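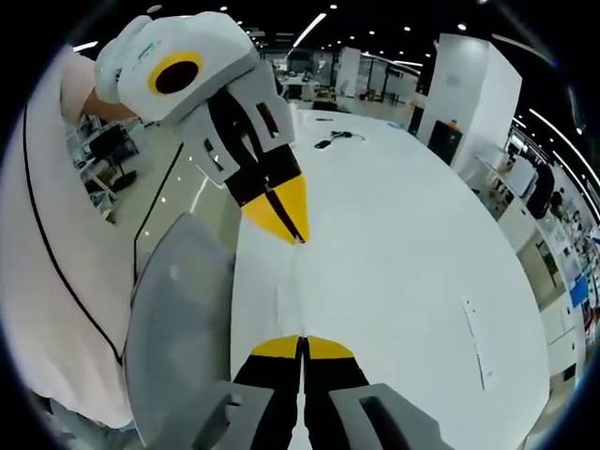 Rundham extends welcome scheme for group visitors
February 4, 2024

The Rundham Visitor Office has confirmed that its welcome scheme for hen, stag and other celebration groups will run for a second season, with a wider choice of daytime activities and a single point of contact for bookings.

Under the scheme, parties of 10 or more may reserve accommodation, meals and one organised activity through the office instead of dealing with each business separately. Last season 101 groups made use of the service, most of them staying for two nights.

New activities for the coming season include guided kayaking on the Grunda, an evening cookery class at Phelan House and a half-day walking route which ends at the old harbour. Clay shooting, which was offered last year, has been withdrawn while the operator moves to new premises.

Zdislava Štefanec, who manages group bookings at the office, said that demand had been strongest for activities which did not depend on the weather. "Visitors travel a long way for these weekends and they wish to know that something will go ahead," she said. "We have asked our partners to offer an indoor choice wherever they can."

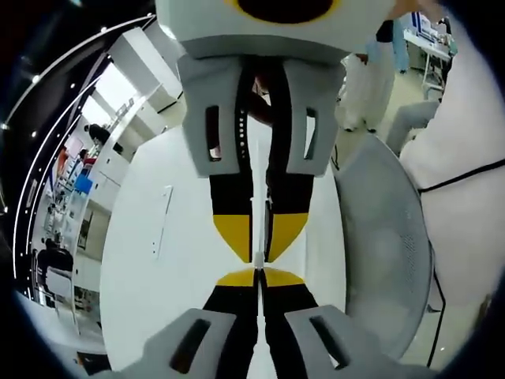
A hand-held gripper above a white table.

The number of businesses taking part has risen to 16. Each has agreed to a shared code of conduct covering noise after midnight, the return of deposits and the treatment of late arrivals. Copies of the code will be sent to group organisers with their booking forms.

Residents of Harbour Street had asked for earlier closing times on outdoor terraces. Bláthnaid Sheehan, who represents local traders, said that the matter would be looked at again in October, once figures for the summer were available. Terrace hours will remain as they are until then — including on public holidays.

A late coach service between Rundham and Stallau will also continue. Seats must be booked in advance and each coach can carry 50 passengers.

Bookings for the new season are now open. A deposit is payable at the time of booking and may be returned in full up to four weeks before arrival. Group organisers should contact the Visitor Office during normal opening hours.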